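两只手，两把夹爪：手持采集工具横评

本刊测试组　2022年5月

Fostville的测试间在一栋旧公寓的三层，原先是住家，厨房、卫生间和一间小卧室都保留着。我们借了这套房子11天，用来比较两家公司的手持夹爪：Berrada的双手套装，和Futik的同类产品。另外还临时加进来一套Zammont的指垫，装在两家的夹爪上都试过。

手持夹爪这一两年在机械臂圈子里用得越来越多。做法不复杂：把夹爪从机械臂上拆下来，装一个手柄，再装一台广角相机，人拿着它去做事，相机和编码器把过程录下来，之后给装着同样夹爪的机械臂做训练数据。省掉了遥操作设备，也不用把机械臂搬进别人家里。麻烦的地方也都在手上。夹爪重了，录到后来动作会变形；视野小了，第二只手就拍不到；定位丢了，一段数据基本就不能用。

这次横评没有按参数表打分。参数表上两家差别很小，价格也接近。我们想知道的是，同一个人拿着它们在同一套房子里干同样的活，哪些地方会卡住，录下来的东西有多少能进训练集。

重量和手柄

先说拿在手里的感觉。Futik的单只重量是332克，含相机和电池，Berrada的稍重一些，重心也更靠前。刚拿起来时两者分不出高下，连续录过一个上午以后，区别就很明显。Berrada的重量压在食指和中指上，做悬空动作时，手腕会不自觉地往下沉。测试人员后来养成了一个习惯，每录完几段就把夹爪搁在台面上歇一会儿。

Futik的问题在扳机。它的扳机行程长，回弹偏硬，夹住东西之后如果需要保持，手指要一直用力。用它拧瓶盖没有问题，用它端着一只浅碟从餐桌走到水槽，走到一半手就开始抖。回放时可以看到开合宽度那条曲线上有细密的抖动，放到机械臂上执行，会表现为夹爪不停地微调。可以在后处理里做平滑，不过平滑以后，松手的瞬间也会跟着变钝。

Berrada的扳机带一个轻微的段落感，闭合到某个位置之后阻力变小，保持起来轻松很多。代价是在段落点附近很难停住。需要半开的任务，例如用两指夹着海绵但又不压扁它，用Futik更容易做好。

手柄的粗细也值得一提。Berrada只有一种尺寸，手小的人握住以后够扳机有些勉强。Futik的手柄外面可以套一层软垫，拆装很快，我们最后基本是套着用的。

指垫：三种材料，差别比预想的大

两家的原装手指思路不同。Futik用的是平的硅胶片，贴在硬质的指骨上，夹扁平物体时接触面大，夹圆的东西时只有一条线受力。Berrada的手指外形圆厚，内侧带横向的筋，夹下去会顺着物体变形。

用平硅胶片拿信用卡、薄书、砧板都很稳。拿鸡蛋和圆把手就要多试几次，角度偏一点，东西会往外转。带筋的手指正好反过来，圆的、软的、形状不规则的都好拿，但是碰到贴在台面上的薄片，指尖太厚，塞不进去。我们在厨房台面上放了一把平躺的餐刀，用Berrada的手指夹，得先把刀拨到台边，让一头悬出来，再从侧面夹住。人做这件事不觉得有什么，可是拨到台边这一步也会被录进数据里，模型会不会学、学了以后在别的台面上灵不灵，是另外一个问题。

Zammont的指垫介于两者之间，前端做薄了，后半段带筋，厚度最薄处是2毫米。装在Futik上需要换一颗更长的螺丝，装在Berrada上要把原来的整根手指换掉，说明书里没有写，我们问了售后才知道。它拿薄片的能力比Berrada原装好，拿圆东西比Futik原装好，两头都没有到最好。缺点是前端软，用指尖去按按钮的时候会弯，按电饭锅的开关，十次里总有几次没按下去。

材料沾水以后的表现也不一样。硅胶片沾了洗洁精就几乎夹不住玻璃杯，擦干以后恢复。带筋的手指沾了水还能靠变形兜住一部分，但筋与筋之间的缝里会存水，带着水进下一个任务，台面上会留下水印，相机视野里也能看见。录厨房任务时，我们在旁边常备一块干布，每次换任务都擦一遍。

相机和视野

两家都用鱼眼镜头，装在夹爪根部，朝着指尖方向。成像是一个圆，四角是黑的，边缘弯得厉害，桌沿和门框在画面里都成了弧线。刚接触的人会觉得这种画面不好看，训练时倒不影响什么，视野大带来的好处远远超过畸变的麻烦。

Futik以每秒60帧录制，Berrada默认帧率低一档，可以在设置里调高，调高以后机身发热，录久了会自动降回去。快速动作用Futik录出来更干净，例如甩开一条毛巾，Berrada的画面里毛巾边缘糊成一片。慢动作看不出区别。

曝光是另一件事。测试间的厨房朝南，下午阳光直接打在灶台上，从灶台转向橱柜内部的一瞬间，Berrada的画面会先全黑，再慢慢亮回来。Futik反应快，但有时会来回跳。我们最后把两边都改成手动曝光，按每个房间单独设，记在一张表上贴在门后。手动曝光的坏处是一旦太阳被云挡住就得重设，好处是同一批数据的亮度一致。如果只让我们提一条使用建议，就是这一条。

安装角度也有影响。Berrada的相机抬得高一些，两根手指占据画面下部，上面留出很大一块看环境。Futik的相机压得低，指尖更居中，看被夹的物体更清楚，但看得近。做单手任务时我们偏爱Futik的角度，插钥匙、捏别针都能看清指尖和物体之间的缝。做双手任务时情况变了，另一只手经常跑到画面上沿以外。

定位：方块标记和没有标记

单手录制时，两家都靠画面本身加惯性传感器来算夹爪的位置。客厅和厨房里东西多，纹理丰富，这种办法很可靠。到了白墙、白柜门、白瓷砖的地方就开始吃力。卫生间是整套房子里丢定位最多的地方，连续几段都要重录。

双手录制还需要知道两只手之间的相对位置。Futik的方案是两只手各算各的，再用开始录制时的一次对齐把它们放进同一个坐标系。对齐动作是把两把夹爪的指尖碰在一起停一下。这样做的好处是夹爪上什么都不用加，轻便。问题是误差会随着时间拉大，录到后半段，两只手明明碰到一起，数据里却隔着一截。

Berrada的方案是在夹爪上装一个方块，各面印着黑白方格码，另一只手的相机看到它，就能直接算出对方的位置和朝向。只要看得见，相对位置就一直在校正。方块装在机身后部，拿在手里会稍微挡一点视线，伸进窄柜子时也容易磕到柜门。我们磕过好几次，有一次把固定方块的卡扣磕松了，方块歪了一点没有察觉，后面一个下午录的双手数据都带着固定的偏差，只能按新的位置重新标定，再整批改过来。建议每天开工前检查一遍卡扣。

遮挡也是个问题。两手交叉，或者中间隔着一口锅，相机就看不到方块，系统会退回各算各的状态，等再看见时跳一下。跳的幅度不大，可是轨迹上会出现一个尖。Berrada的软件会把这种帧标出来，要不要剔除由用户决定。我们剔除了跳动最大的那些，剩下的做了平滑。

抽屉和柜门

双手任务里最能说明问题的是开抽屉取东西：一只手拉住抽屉，另一只手伸进去拿。Futik机身窄，伸进抽屉没有困难，录制成功率高，但两手之间的误差使得回放时机械臂经常撞到抽屉前板。Berrada录的时候费劲，得侧着手进去，避免方块碰到台面下沿，回放却顺利得多。

柜门类似。吊柜的门高，人要举着手去开，Berrada重心靠前的毛病在这里最突出。测试人员举过几轮之后开始用另一只手托着手腕，这个动作当然也毁掉了双手数据。后来改成每录完一段吊柜就插一段矮柜，让胳膊休息，效率没有降低多少。

叠毛巾这一项，两家都过得去。布料对指垫的要求不高，平的和带筋的都能捏住边。区别在松手：带筋的手指偶尔会勾住毛圈，毛巾跟着手走，刚叠好的一角又被带开。换上Zammont指垫以后好了一些。

洗手池

卫生间我们留到了最后。前面说过，这里的定位最差。白色的瓷面本身没有多少可以跟踪的特征，灯光在釉面上打出一道一道反光，夹爪一动，反光也跟着动，算法很容易把它们当成固定的点。第一轮用Futik在洗手池里录擦拭，定位时断时续，画面平移时轨迹会突然拐弯。

有些测试者建议在台面边上贴几张临时的标记，录完撕掉。我们试过，有用，但训练出来的模型到了没贴标记的洗手池前会不会受影响，没有把握，所以后来没有采用。折中的办法是让镜头尽量把池沿和背后的柜子一起带进来，不要只对着池底。池沿有一条弧线，柜子有竖边，都能给定位提供帮助。池底的排水口也算一个，金属圈和白瓷之间反差够大。

Berrada在这里占便宜。哪怕两只手相对房间的位置算得不太准，只要一只手看得见另一只手上的方块，相对位置就是可信的。擦洗手池时一只手负责去够污渍，另一只手在近处配合，大部分时间都能互相看见。操作的人站在池子前面，胳膊从侧面绕过来，衣袖容易进画面，有时会把靠近镜头的夹爪遮住一块。穿窄袖能好一些。

指垫的选择上，圆厚的手指在弧形瓷面上贴得住，用不着很准的角度。平硅胶片只有一条边碰到池壁，抹布会从底下溜走。抹布沾湿以后分量变重，拎起来的时候两种指垫都没有掉过，拧干则都做不好，两把夹爪相对一转，布就从其中一边滑脱。这一项我们最后从任务表里删了，改为捏。

软件和数据整理

Futik的软件录完直接出一个文件，打开就能看到画面和轨迹，适合刚开始做的团队。Berrada的要先导入，再对时间，再跑标定，第一天光是弄清楚流程就用掉了半天，熟悉以后步骤可以写成脚本批量跑。

时间同步上两家都有过问题。Futik的两只手偶尔差一小段时间，看画面感觉不出来，把两条开合曲线叠在一起就能发现。Berrada靠互相看见的画面来核对时间，比较稳，只是处理得慢，大约要等到录制时长的两倍才能出结果。赶进度时我们都是晚上挂着跑，第二天早上来看。

剔除不合格的段落，两家的办法也不同。Futik只给出一个总的质量分，低到多少该扔要自己摸索。Berrada逐帧给标记，信息多，也更费眼睛。我们的做法是先按标记筛一遍，再由录制的人自己看一遍回放，把中途放下夹爪、换手、擦汗的部分剪掉。
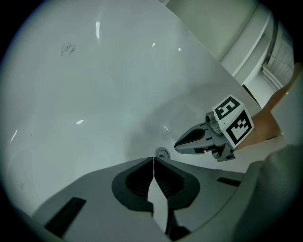
怎么选

以单手任务为主、场地东西多、光线稳定，选Futik，轻，录得快，换人上手也快。扳机偏硬的问题厂家说6月会有新的弹簧，我们还没有拿到。

要做双手任务，尤其是要进厨房和卫生间，选Berrada。标定麻烦，机身偏重，方块要每天检查，这些都得算进排期里。录制人员最好安排轮换。

Zammont指垫可以单独买一套备着。拿扁平物体和圆形物体各占一半的团队会用得上，任务单一的话，原装手指就够了。按钮类任务请换回原装的再录。

测试用的两套夹爪和指垫均为本刊向厂家借用，已经归还。任务表和各房间的曝光设置，读者可以来信索取。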